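Chapter 7
Joints and Seams in Pipework

Most leaks in a building begin where two parts meet. A length of sound pipe may last for decades, but every bend, valve and branch adds a joint, and each joint has to be made, tested and at some point repaired. This chapter covers the joints found in ordinary domestic and light commercial work.

We begin with the Olldale survey, which Paraskevi Tsolakis carried out over several years. She recorded 2471 faults in water pipes and sorted them by position. Only 278 lay in a straight run with no fitting nearby. The rest were at joints, or close enough to one for the fitting to be the likely cause. Her figures are used again in Chapter 9.

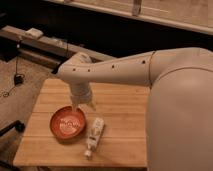
A joint between two round parts usually shows on the surface as a ring. In threaded work the ring may be hidden by the fitting, while in flush work it is a narrow line and easily missed by a beginner. The thin seam running round the white arm, where the long upper link meets the rounded body, is a line of this sort. Learn to look for it before picking up a tool – cutting on the wrong side of a joint wastes the fitting.

Section 7.1 deals with compression joints and Section 7.2 with soldered ones. Exercises start after Section 7.3, and you will need a rule and 30 cm of copper pipe.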